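The Price of a Late Invoice

Small suppliers in Wakarstead extend credit whether they mean to or not. Ekua Aryee, an economist at Mudley, studied 700 of them and found that slow payment works as a short-term loan from seller to buyer, usually without interest.

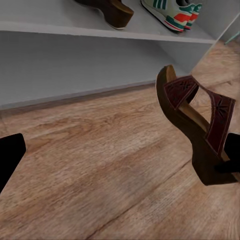 Who bears the cost of that loan?
The seller does at first, through overdraft charges. Part of it later reaches all customers as higher list prices.

Aryee's records cover 3,604 invoices. Of these, 1,051 were paid after the due date – most of them by the larger buyers. Firms with a single main customer rarely charged a penalty, even where the contract allowed one.

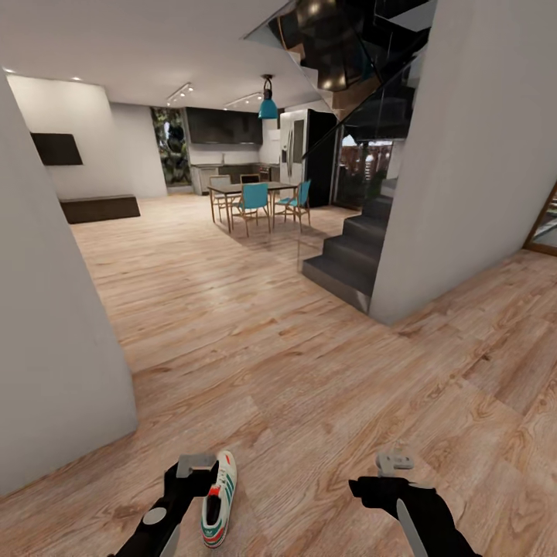

What Plundham Changed

In April, Plundham began offering a 2 percent discount for payment within the week. The discount is a cost too, but a known one, and it can be entered in the budget before the sale is made.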